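Rirnbridge workshop, bin-picking bench
June, second entry on the Jisix trial kit

Started a bit after 9. Landry want a yes or no on the kit before the loan runs out, so I'm writing down what I think now while I'm still annoyed, and will tidy it later.

What Jisix are selling is the picking software, the calibration routine and a support line. The arm, gripper and bin are our problem. The brochure says "mixed parts, no training, any bin". I would like to meet whoever signed off "any bin". Their demo at Sisstead used matt plastic blocks on a black mat, and I could have written something to pick those up in an afternoon.

So I've gone for mixed and awkward: shiny bits, see-through bits, one big red-orange block with recesses in it that any system ought to find. Bin clamped at the corners, because last time it crept towards the arm every time the fingers touched a wall and the calibration went off without a word of warning from the software.
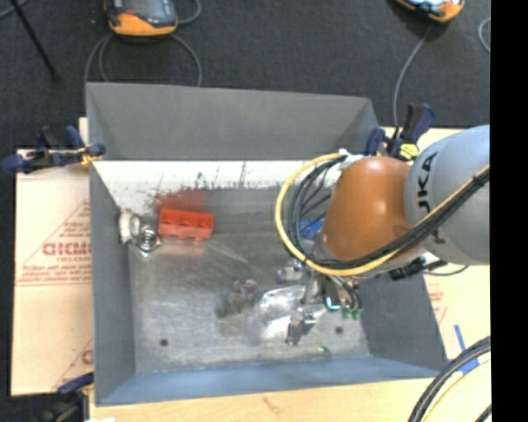
The block is no trouble, as expected. Clear plastic is where it falls down. The confidence score stays high while the proposed grasp sits well off the part, and to me that is worse than an honest refusal. I can work round a system that says it can't see something. I can't work round one that is sure and wrong.

Shiny metal is hit and miss. Two goes at the same silver part, lights unchanged, gave two different grasp points. Asked support whether the scratched bin floor could be confusing it. Reply came back in almost 6 hours and told me to "ensure a uniform background". Fine, but then say so in the brochure.

Things I don't mind: setup was quick, the logs are readable, and it stops cleanly when I hit pause. The wall-avoidance margin works once you find it. It's buried in the advanced menu and set to zero out of the box — no idea why.

Licence is quoted at 285 a month per arm, support extra. For that I'd want the clear parts sorted, or at least a score that means something.

To do:
- repeat the silver part with the overhead lights off
- try a sheet of matt card over the bin floor, then take it out again and compare
- check the cable loop at full reach into the far corner before running unattended
- ask Jisix for the raw scores from the Sisstead demo (asked once already, no answer)

Leaning no for Landry at the moment. Will hold off saying so until the card test is done.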